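Pistik Teach Kit, Setup Guide
Section 4: Recording a shoe rack task by remote control

Read Section 3 (Pairing the hand controller) before you start. The arm must be paired, homed and clear of people. Keep the stop button within reach of the operator at all times.

4.1 Prepare the floor area

1. Put the rack against a wall. Push on it from the front. If it slides or tips, fix the feet before going on.
2. Set the shoes down in front of the rack in pairs, side by side, heels toward the operator. Leave enough room between pairs for the open gripper.
3. Use at least 2 kinds of footwear. A set made up only of slides gives poor results on laced shoes.
4. Wipe the wrist camera lens with a dry cloth.
5. Open the Stestau console and check that both camera views are live.

Note: Floor lines and marks do not need to be covered. Do not move the rack once the first recording has been saved. If it gets moved, start a new set.

4.2 Bring the gripper to the shoe

1. Press and hold the enable grip on the hand controller. The arm moves only while the grip is held.
2. Move at low speed until the shoe shows in the wrist view.
3. Come in from the heel side, with the gripper open. Keep the fingers above floor level. 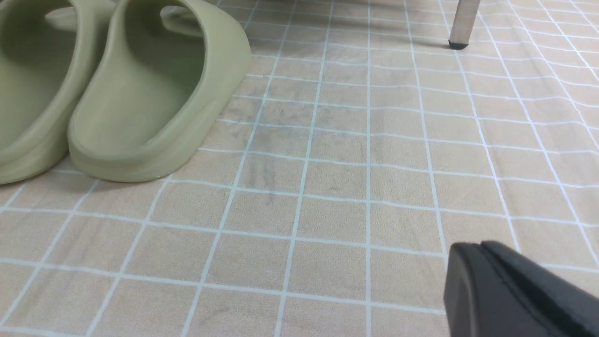 4. Stop and turn the wrist so that one finger will go inside the shoe and the other will stay outside.
5. Lower straight down. Do not drag the fingers along the floor to line them up. Dragging is recorded with everything else, and the arm will repeat it.
6. Close the gripper until the force bar on the console reads 23. Foam shoes give under pressure, so wait for the bar to settle before lifting.

CAUTION: Do not set the force limit above 80. Higher settings can mark soft soles and wear the finger pads.

If the first grasp misses, open the gripper, back off and try again in the same recording. A few corrected misses are useful. If the shoe has been knocked out of the work area, discard the recording and reset.

4.3 Lift and place

1. Raise the shoe until the whole sole is off the floor.
2. Pause for one full second. The Lau software uses the pause to split the task into steps.
3. Check in the head view that the shoe is not touching its mate. Canvas uppers bend, and the toe may hang lower than expected. 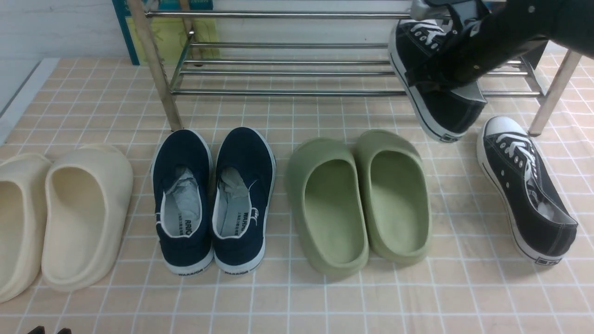
4. Move toward the rack above the height of the tier you want. Bring the shoe in over the bars and lower it until the sole rests on them.
5. Open the gripper slowly and back straight out.
6. Do the same with the second shoe of the pair.
7. Press Save. Name the recording with the shoe type first, then the operator's initials.

Note: Long laces should be tied or tucked in before recording. A lace caught between the pads can pull the shoe back off the rack when the arm withdraws.

4.4 If the arm stops during a recording

Code 332 on the console means the enable grip was released while the gripper was closed. Support the shoe by hand, press Clear, then open the gripper from the console menu. The recording cannot be resumed and should be deleted.

For other codes, see Section 7.

Section text: Davina Paterson. Checked by Wen-hsiung Liao, February.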